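Terrazzo, überall Terrazzo

Warum ein Muster aus Steinsplittern nicht totzukriegen ist und was es mit meinem Ordnungssinn angestellt hat

Angefangen hat alles mit einer Fliese. Einer einzigen! Glenys Bevan, mit der ich vor Jahren mal eine Wohnung geteilt habe, brachte sie mir aus Fleterdale mit, eingewickelt in drei Lagen Zeitung, und legte sie mir auf den Küchentisch wie andere Leute einen Blumenstrauß. Weißer Grund, dunkle Splitter, dazwischen ein ockergelber Klecks. »Für den Teetopf«, sagte sie. Der Teetopf hat sie nie gesehen, die Fliese stand vom ersten Tag an auf dem Regal, und ich bin seitdem verloren.

Terrazzo kannte ich bis dahin nur aus dem Treppenhaus meiner Großeltern, graubraun und im Winter so kalt, dass man ihn durch die Hausschuhe spürte. Als Kind habe ich in den Steinchen Tiere gesucht (es gab einen Dackel auf der vierten Stufe, darauf bestehe ich bis heute). Dass man so etwas schön finden darf, kam mir damals gar nicht in den Sinn. Es war eben Boden.

Und jetzt? Jetzt klebt es auf Tapeten, Bettwäsche, Handyhüllen und Geschenkpapier. Im Oktober war ich bei Chou, einem kleinen Laden für Folien und Wandpaneele in Cleltstead, und habe mich durch die Musterbücher geblättert. 26 Terrazzodrucke hatten sie da, von zart bis völlig verrückt, der Meter von der schönsten Folie war natürlich auch der teuerste. Wai-kit Tse, der den Laden führt, hat mir Tee hingestellt und mich machen lassen. Er selbst wohnt übrigens komplett in Weiß. »Ich schaue den ganzen Tag Muster an«, meinte er, »abends brauche ich Pause.«

Verstehen kann ich das schon. Der gedruckte Terrazzo hat mit dem echten ja nur noch das Prinzip gemein, und das Prinzip ist Gewimmel. Beim gegossenen Boden liegt jeder Splitter da, wo er nun mal hingefallen ist, während sich der Druck irgendwann wiederholt. Wer einmal denselben rosa Fleck in derselben Nachbarschaft entdeckt hat, sieht ihn an der ganzen Wand. Mich stört das komischerweise nicht. Ich finde es sogar gemütlich, so wie ein Lied, dessen Refrain man mitsingen kann.

Was mich viel mehr beschäftigt, ist die Sache mit dem Kram. Ich hatte nämlich fest geglaubt, ein wildes Muster verstecke die Unordnung. Also habe ich mir die Nische neben dem Schreibtisch bekleben lassen, 300 Euro mit allem Drum und Dran, und mich gefreut, dass ich dort nie wieder aufräumen muss. Tja. Die Wand schluckt tatsächlich alles, was man an sie hängt. Aber der Boden davor! Auf dem liegt plötzlich jeder Zettel wie auf einer Bühne.

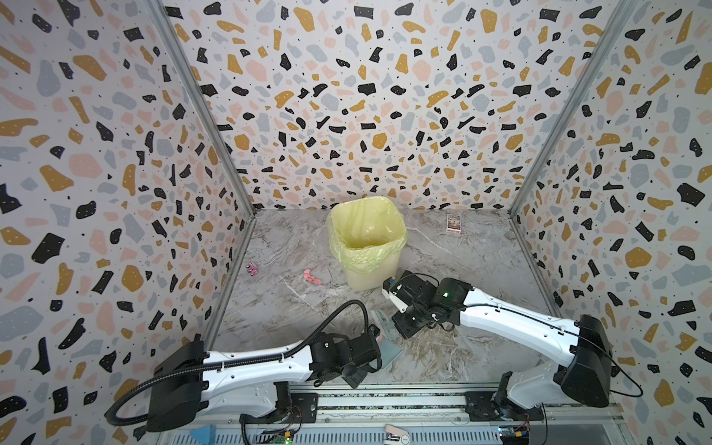 Kleinkram und Papier sind ohnehin mein Lebensthema. Quittungen, Bonbonpapier, Etiketten von Dingen, die ich längst verschenkt habe: Alles wandert bei mir erst einmal auf die nächste freie Fläche. Vor den Splittern in Schwarz, Senfgelb, Blassrosa und Graublau fällt ein zerknülltes rosa Papier kaum aus der Farbfamilie, auf dem hellen Marmormuster am Boden aber springt es einen an. Dasselbe gilt für das kleine rosa Ding mit den weißen Punkten, das würde ich an der Wand glatt übersehen. Und dann der Eimer, ein blasses Cremegelb mit gelblich durchscheinendem Beutel, dessen Rand in Falten außen herunterhängt. Genau so sieht das bei mir auch immer aus, ich habe noch nie einen Müllbeutel faltenfrei über eine eckige Öffnung gezogen. Zum Senfgelb passt er trotzdem wunderbar!

Eine ruhige Fläche braucht es eben doch, das habe ich inzwischen eingesehen. Bei mir ist es der Schreibtisch geworden, einfarbig und matt, und seit der freigeräumt ist, darf die Nische daneben wimmeln, so viel sie will. Glenys war neulich da und hat die Fliese vom Regal genommen, um endlich den Teetopf daraufzustellen. Ich habe sie gelassen. Einen Abend lang.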